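Monday, 9:40. Jevum hand-held gripper, trial unit, day two

Unit is on loan from the Ternerdale office until the end of February. Nigel wants a yes or no on buying 2 of them for the textile handling work. Quote came through at 800 each with spare pads, delivery extra. Beverley has the paperwork.

Bench checks first. Jaw opening by caliper is 100 mm at full spread, same as the data sheet. Pads meet flat along the whole length. Slight side play at the fingertips when open, none that I can feel when closed. Trigger force not measured, the spring gauge is still at Sedgwick.

Moved to bedding and clothing after that. Plan is up to 196 picks over the week, socks first, then pillowcases and towels. Alfie is keeping the tally sheet, so please write down misses as well as good picks.
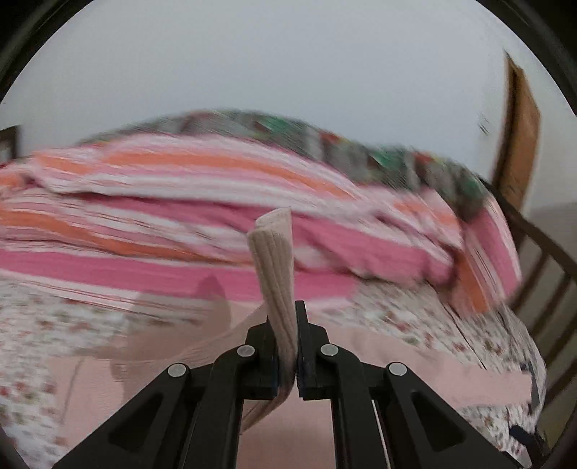
Beige ribbed sock, folded double, held between the pads. Striped blanket and floral sheet behind.

Notes on grip. Thin ribbed knit should be taken at a fold where possible – a single layer gives the pads very little to close on. Approach from above casts a shadow on the sheet beside the item. Satish to check whether that matters for his segmentation before we fix the lamp position.

Open points:
Pad wear. Supplier gives no figure. Ask Yvonne to put it to Jevum in writing.
Pivot pins. Are they sold separately or only as part of a finger set?
Compare against the old Troltport tool on the same sock, same fold.

Gauge back tomorrow, force readings then.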